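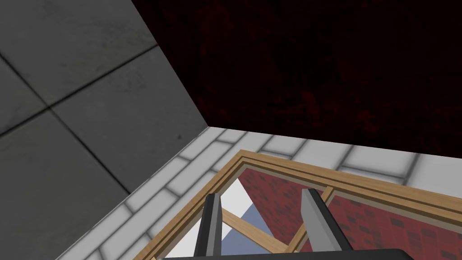 Wrist view in the Jarnar house scene, gripper open near the window frame.

Our school robotics club used Skondent for two terms to get ready for the simulation round of a student competition. Skondent is a home simulator. You load a house, drop in a two-armed robot and give it chores to do. We have 11 students, a mix of Year 9 and Year 10, and a room full of ordinary school laptops.

Setup took most of a Saturday. The download is large and the first launch sits on a grey loading bar long enough that two students thought it had crashed. After that it was fine. The club licence covers up to 30 seats, so we had plenty to spare. It renews every August whether you ask it to or not, so put a note in the calendar.

It comes with two house packs, Jarnar and Lorente. Lorente is the easier one, with wide rooms and plain walls. Jarnar has tiled walls, timber window frames, brick outside the glass and a stair railing, and the students' vision code had a lot more trouble with it. One group wrote a colour filter to find timber edges and it worked well in Lorente. In Jarnar it picked up everything from the window to the stairs and they had to start again.

The wrist view is the best part of the program. Students can see what is near the fingers and work out for themselves why a grasp is off. It does take a while to learn to read it, as the walls and window can sit at any angle depending on how the wrist is turned. We made everyone drive by hand for two sessions before they wrote any code, and I would do that again.
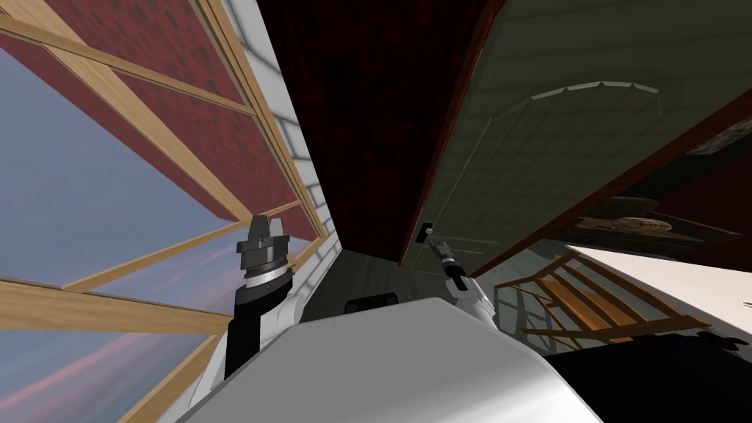

Door exercise in Jarnar, with the right gripper close to the handle.

Door handles are where we spent most of our time. The handle in this house is small and dark, and the robot's own body takes up a good part of the view when you look out past the arms. Our older group logged 4,000 practice attempts overnight across the laptops. Of those, 3,843 ran to the end and the rest stopped with a memory error. The log file doesn't say which laptop failed, and it should. Only 847 attempts were scored as an open door, but the students got a good lesson in reading their own data.

Other complaints: the manual is thin on the arm controls, the undo button only goes back one step, and saved scenes can't be renamed. We also tried the Anau add-on, which is meant to give you block coding for the younger years. It is slow and we went back to Python after a fortnight.

I'd recommend Skondent for a club with some coding behind it. Beginners would be better off with a wheeled kit on the floor for a year first. We have renewed, without Anau.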